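The Nistor Round Pedestal Table, After One Winter
Apr 3, 2019

I bought the Nistor because I was tired of corners. My last dining table had four of them, all at hip height, and I have the medical history to prove it. A round table promised a gentler life.

It arrived in 16 pieces, which seems like a lot for something whose whole pitch is that it has one leg. The leg is a drum. The drum is made of curved panels that slot together, and the panels are numbered on a side you can't see once you've slotted them together. I did it twice. The second time went faster, mainly on anger.

Price was $400 before delivery, and delivery was another 46. The Poteck, its obvious rival, costs less and has regular legs. I sat at one in the showroom and it wobbled when I put my elbow down, so that was the end of the Poteck.

The Nistor does not wobble. It weighs about as much as a pony and has roughly the same attitude toward being moved. Once you pick a spot, that's the spot. Mine is a few inches too close to the radiator and will be until I sell the apartment.

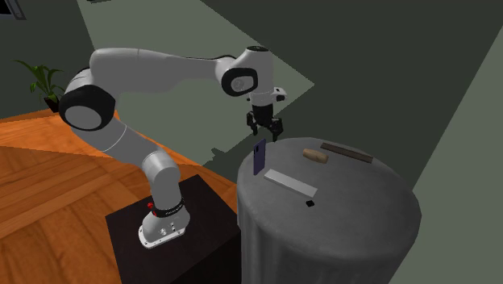 One reader, Zernitetti, wrote in after my first-impressions post to say that the drum base is fine for two people and a menace for six, since everybody's feet end up in the middle kicking the same thing. Buy the wider top or don't bother, was the gist.

I went with the standard top, and I have to admit the feet complaint is fair. With company over, there's a steady low thudding all through dinner, like a neighbor hanging pictures. You get used to it. Guests don't, but they go home.

The finish is where I expected trouble. The leaflet calls it "living matte," and what that means in practice is that it remembers things. A mug I set down in the first week left a faint ring that comes and goes with the light. Dish soap and a soft cloth did nothing. Prenora, the wax the store talked me into at the register, made the ring shinier than everything around it, so now it looks deliberate. Skip the Prenora.

Crumbs wipe off fine. Candle wax comes up with a plastic card. Pen does not come up.

As for the corners, there aren't any, and my hips are in great shape. What I hadn't thought about is that a round table has nowhere to put the mail. On a rectangle the mail gets an end. On a circle it just drifts toward whoever is eating, and I've buttered an electric bill.

There's a felt ring for under the base, sold separately. Get it before you put the table together. I got mine in June's price range, meaning I'm waiting for the summer sale, and the floor is paying for it in the meantime.

Four stars. I took one off for the numbering.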